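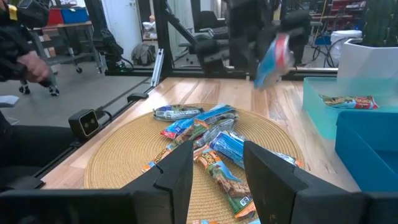 Every granola bar comes in a wrapper, and the wrapper has several jobs to do. It keeps air and water away from the oats so they don't go stale or soggy. It keeps crumbs in your backpack from getting mixed with the bar, and it tells you what you are about to eat. The wrappers piled on the round woven mat come in blue, green, yellow, white, and silver-gray, and one of them has a photo of a granola bar printed on it. People who design wrappers use color so you can find your favorite kind quickly.

What is a wrapper made of?
It may look like one thin sheet, but it is usually several layers stuck together. The outside layer is plastic that holds the ink. The middle layer is often a very thin coat of metal, which keeps out light and air. The inside layer is plastic that melts a little when it is heated, and that is how the ends get sealed shut.

Because the layers are stuck together, a wrapper is hard to recycle. A glass jar can be melted and made into a new jar. A wrapper has plastic and metal in one sheet, and most recycling machines can't pull them apart. 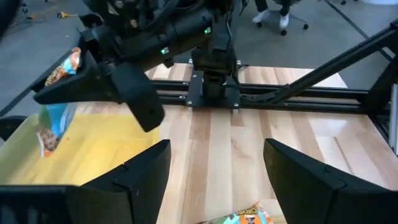

Written by the Stirnura Kids page team
Reading time: 2 minutes

Sorting before you throw away

Sorting means putting things that are alike in the same place. You can sort snack packages with a few bins or boxes. Bins in different colors help, such as a yellow one, a blue one, and a teal one. Decide what each color means before you start, and write it on a piece of paper.

You could sort by:
Full or empty
Kind of snack
Main color of the package

Some packages have many colors. A bag with orange, blue, and white printing could go in more than one group — you have to make a rule and stick to it. One rule is to use the color that covers the most space.

Try it at home
Save your family's empty snack wrappers for the month of April. Shake out the crumbs first. At the end of the month, sort them and count each group. If you have 11 blue wrappers and two green ones, draw a bar for each color on graph paper.

Words to know
Layer: one sheet on top of another
Seal: to close something tightly
Sort: to put into groups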